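Potted citrus and a loquat indoors - keep the fruit on or pick it?
Asked in Fruit Trees and Containers

I have a lemon and a small loquat in pots. They spend the warm months on the patio and come into the sunroom before the first frost. The lemon has been with me for 2 years and the loquat a bit longer. Both came from Nandance, the nursery out past the fairgrounds, and both were already good-sized when I got them.

The lemon flowered heavily last spring and set more fruit than I expected. Most of it dropped when it was the size of a pea, and I understand that is normal. What stayed on has been hanging there for months. A few are fully yellow, some are yellow with green at the stem end, and the rest are still green. The loquat gave its first small crop. They were yellow for a while, and I kept waiting for them to turn orange like the ones in the catalog. A few went soft and dropped before I got to them.

My questions:

How do I know when a lemon is ready? Does it get better if I leave it on the tree?

Will loquats ripen on the counter if I pick them at the yellow stage?

The leaves on the lemon are getting pale between the veins, mostly the newer ones. I have been feeding with Tikov granules at the rate on the bag, and I water when the top of the soil is dry. Our tap water is hard. Is this a feeding problem or a water problem?

The pots are plain clay, 20 inches across. I am in a cold winter area, so planting in the ground is out. Thanks for any help.

- porchlemons

Gravelpath

I have grown both in containers for a long time, so I will take these in order.

Lemons do not ripen after picking. They will color up a little and they may get softer, but the juice you have on the day you cut it is the juice you get. The good news is that a lemon holds on the tree very well. Once it is full size and mostly yellow, try one. If it is heavy for its size and gives slightly when you press it, it is ready. You can leave the rest and pick as you need them. What you should not do is leave them until the skin gets puffy and the inside dries out. Also, a small tree that is carrying a lot of old fruit will often flower poorly the next spring, so I clear mine by January no matter what.

Don't go by looks too much. Homegrown fruit gets scarred from rubbing on branches and thorns while it is small, and the marks grow with it. It makes no difference inside. Some of what we had on the table:

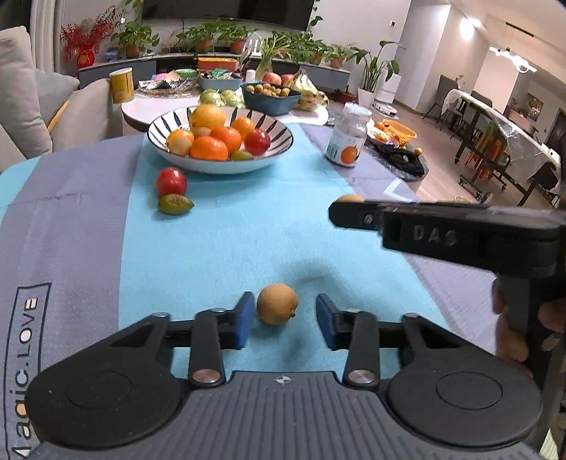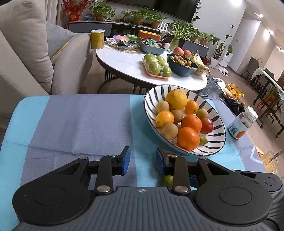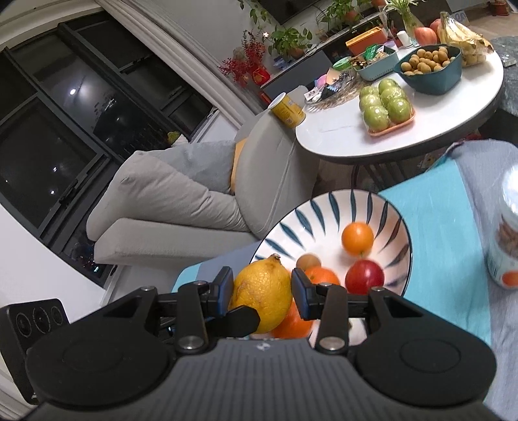 Cut lemons off with clippers. If you pull, you can tear the skin around the stem, and a lemon with torn skin will mold within days. Leave a short stub of stem and then trim it close so it doesn't poke the others in the bowl. Whole lemons keep a week or so on the counter and much longer in a bag in the refrigerator.

Loquats are a different matter. They do not improve much off the tree either. They will soften on the counter, and people mistake that for ripening, but the sugar does not go up. A loquat picked too early is sour and stays sour. How orange they get depends on the variety. Some never go past yellow, so if yours was sold without a variety name you may be waiting for a color that isn't coming. Check your tag. I had one sold as Aranda that was ripe at plain yellow, and I lost most of the first crop waiting, the same as you. Taste is the only real test. Look for no green at all around the stem, and a fruit that gives a little when you press it. They bruise if you look at them hard, so snip the whole cluster and separate them in the kitchen. Eat them within two or three days.

Next time, thin the loquat. When the fruits are the size of a marble, take each cluster down to four or so. You get fewer, but there will be something to eat around the seeds. On a potted tree it makes a big difference.

On the leaves: pale between the veins with the veins still green, on new growth, is usually iron. With hard tap water that would be my first guess. The iron may be in the soil already, but the tree can't take it up when the soil has drifted alkaline. Adding more general feed won't fix it. What I would do:

Water with rainwater for a couple of months if you can collect it. A barrel under one downspout is enough for two pots.

Give it a chelated iron product, the kind meant for alkaline soil. Follow the label. It goes on as a drench, and you should see the next flush of leaves come in greener. The old pale leaves may not recover.

Check the roots. Slide the tree out of the pot if you can. If the roots are brown and mushy, you have been watering too often, and that gives you pale leaves too. Top of the soil dry is not dry enough for a pot that size in winter. Push your finger in to the second knuckle.

Cold roots can also do it. A clay pot on a tile floor in a sunroom can be a lot colder than the air. I put mine up on wood blocks and the yellowing was less the following winter.

Hold off on the granules until growth starts again in spring. A tree that isn't growing can't use them and the salts build up. If you see white crust on the soil or on the outside of the clay, run plain water through the pot until it pours out the bottom, let it drain, and do that again.

dellwood_2

Mine did the same thing. I put coffee grounds on it and it was fine.

Hatchcover

I agree with most of the first answer, but I want to add a few things about light and pests, which get skipped over.

A sunroom is not as bright as it looks. I measured mine in winter with a cheap Gomex meter. Next to the glass on an overcast day it read 4000 lux. Back by the inside wall, where I had been keeping a lime, it was a fraction of that. The lime dropped leaves every winter until I moved it. If yours is more than a couple of feet back from the window, move it up before you change anything else. Turn the pot a little each time you water so it doesn't lean.

While you are looking at those pale leaves, turn one over. Spider mites make leaves look faded too, but it will be fine speckling and not a clean pattern between the veins. Scale looks like small brown bumps along the midrib and the stems. If the floor or the leaves underneath are sticky, you have scale. Wipe it off with a soft cloth and soapy water, rinse, and repeat every week for a month. Sprays won't do much for the adults because of the shell. Check the loquat as well, including the fuzzy undersides, where things hide.

I would be careful with coffee grounds in a pot. Used grounds are close to neutral, so they won't do much about hard water, and a thick layer on top goes moldy indoors and keeps water from soaking in. A thin scattering does no harm.

About moving them outside: wait until nights stay above 50, then put them in shade first and work up to full sun over two weeks. Citrus leaves that grew indoors burn in one afternoon. The scorched patches turn tan and papery and stay that way. Loquat leaves are tougher but I give them the same treatment anyway.

You didn't ask about repotting. 20 inches is plenty for now for both of them. I wouldn't go bigger, mainly for the sake of your back. When mine fill the pot I take them out in early spring, shave an inch or two off the roots all the way around, and put them back in the same pot with fresh mix. Prune the top a little at the same time.

porchlemons

Thank you. The pattern is clean between the veins, no specks and nothing sticky. I checked the tag and the loquat doesn't have a variety on it, it only says loquat. I will taste them at yellow next time. Both pots are sitting straight on tile, so I am getting some blocks under them tonight. I cut one lemon and it had plenty of juice. Will try the iron and the rain barrel and post again when there are new leaves.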